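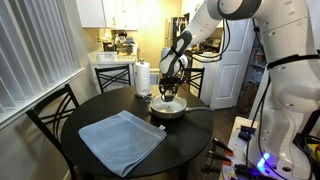 By Hubert Szulc
June

Flirkholm started with a kitchen, and if you come to one of our open Saturdays you'll find that the kitchen is still where we like to begin. We're a small company that teaches robot arms to do ordinary household jobs, and we have always felt that people understand our work best when they can stand next to it with a cup of coffee and ask whatever comes to mind. So the tour goes to the round black table first, where the arm reaches down over a frying pan with its gripper open, and a folded blue towel and a roll of paper towels share the table with it. Visitors often tell us it looks a lot like home, and we take that as a real compliment!

Teodor Rutkowska and I set up Flirkholm after years of building machines for warehouses, work we enjoyed but could never quite explain to our families. Teodor looks after the hardware and I look after the software (and, on open days, the cookies). Our planning software is called Kurek, and the training course we run for local high school teachers goes by the name of Trarnumeo, which was my daughter's idea and has stuck.

We open the doors one Saturday a month, starting at 10 in the morning, and can welcome about 40 guests at a time. The demonstration is slow and friendly, with plenty of stops for questions, and children are very welcome as long as they stay beside a grown-up. Parking is behind the building on the Flaner Street side, and the front bell works if you give it a good long press. We'd love to have you over, whether you know a great deal about robots or have never given them a thought.

Last updated: June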